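Fotside walking routes: where we are with your grant
23/05/2018

Hi Ilse,
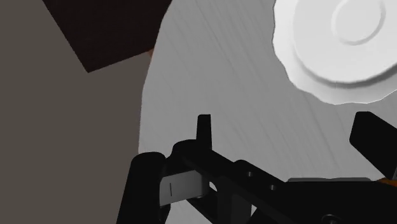
Are we still going to open the routes before winter? We're aiming for November, and right now I'd bet on it, as long as the sign maker keeps to the dates he gave me.

So, the good stuff first. Five of the 10 routes are walked, measured and written up, and the Forkden loop is my favorite by a mile (you have to come out and do it with me!). It goes along the canal, over the old rail bridge and back past the bakery, and even my dad managed it with his bad knee. Lies Coppens wrote the notes for that one and they're lovely, much less stiff than mine.

The Jutum side has been slower. Two farmers were happy to let us cross their land, a third wanted to talk about dogs first, and that talk took four visits and a lot of coffee. We have his okay in writing now, with dogs on a leash all year. I've put the letter in the shared folder with the others.

Money: we've spent less than planned on printing and more on gates. Koster quoted us for plain wooden ones, then the parish asked for the kind a stroller can get through, and those cost more. I'd like to move what's left from printing over to gates, if that's okay with you. The new budget sheet is in the folder too, second tab.

One thing I got wrong. I'd promised you the large-print map by now and it isn't done. The first try had street names running into each other all over the place, so I sent it back. Lies is checking the second version this week.

Next up are the last five routes, starting with the short one behind the school, and then a test walk with the seniors' group. Could you let me know about the gate money before I order? Koster is holding the price for us until the end of the month.

Talk soon!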